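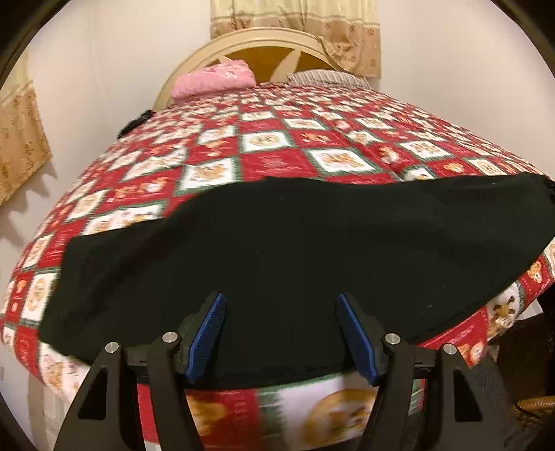
Black cloth on the red-and-white quilt, gripper with the blue pads

Ukarden project, catch-up meeting, March
Present: Jolán Vincze (chair), the Skovano bench team, the two of us from home recording, and Pintér on the phone for the first half
Notes: me again, so forgive the rambling

1. Last month's notes
Agreed, with one fix. I'd written that Flurnum were sending new screws. They're sending new springs. Sorry, Flurnum!

2. The arm that wouldn't let go
This took up most of the meeting, so I'll put it down properly. On the Skovano bench the arm was doing the cloth spreading job, the same sort of thing we do by hand on the bed at home, and it picked up the corner fine and pulled it across fine. Then it got the open command and the jaws stayed shut. The arm didn't know that, so off it went to its next position with the cloth still in its teeth, and the mattress cover came with it (we'd clipped the cloth down at the far end, my idea, not my best). The clip flew off and hit the screen. No one was hurt. Jolán pressed the stop, and the arm did stop, but the jaws kept squeezing and we had to cut the power before we could get the cloth out.

Jolán was very clear that she wants the clip written up as a near miss and I've done that. If the screen had been folded back, as it quite often is when we're fiddling, it would have gone straight at whoever was standing there.

3. What we think happened
Two ideas, and we went round and round a bit.

Pintér reckons it's the linkage. He's had one of these sets of jaws bind up on him before when a pivot screw was done up too tight, and he says you'd never notice by hand, you just squeeze a bit harder without thinking about it. I tried mine while he was talking and it did feel stiffer on one side, but then I was looking for it.

The bench team think it's the pads. The ribs on the blue ones mesh into each other when there's only thin cloth between them, and they found a thread wound round the base of one rib after the fault. They ran the open and close test 50 times with no cloth and it never stuck. With the cloth in, it stuck on run 19, and they stopped there. I'd say that points to the pads, though Pintér says it fits his idea just as well, and we left it.

Either way, the software believed the jaws were open when they weren't. Jolán said she minds that more than the sticking, and I agree with her. It reports the command it was given, and doesn't check where the jaws have got to.

4. Home recordings
We've got 556 clips so far and I was asked whether any are spoilt. Short answer, I don't know yet! If my gripper has been stiff, the closing force in the later ones may be off. I'll go through the bed ones first, as those have the most pulling in them. We carry on recording in the meantime but with the spare set of jaws, and I'll make a note of which set was used each time, which I admit I haven't been doing.

Someone asked if dark cloth makes it harder to see where the edge is in the clips. Possibly, but it's a separate question and we'll come back to it.

5. What we agreed
No clipping cloth down on the bench, at all.
Screen stays shut whenever the arm has power.
Bench team to add a check that the jaws really have opened before the arm moves off, and to look at what the stop button does to the grip.
Pintér to post us his torque driver and a note of the setting he uses.
Jolán to ask Flurnum about a pad with shallower ribs.
Me: sort the clips, clean the lint off both sets of pads, and send the near miss form round.

6. Anything else
The kettle at Skovano still trips the sockets on the bench side. Please use the one upstairs until it's been looked at.

Next meeting in April, same room, 2 pm. Pintér will try to come in person and bring the old jaws with him.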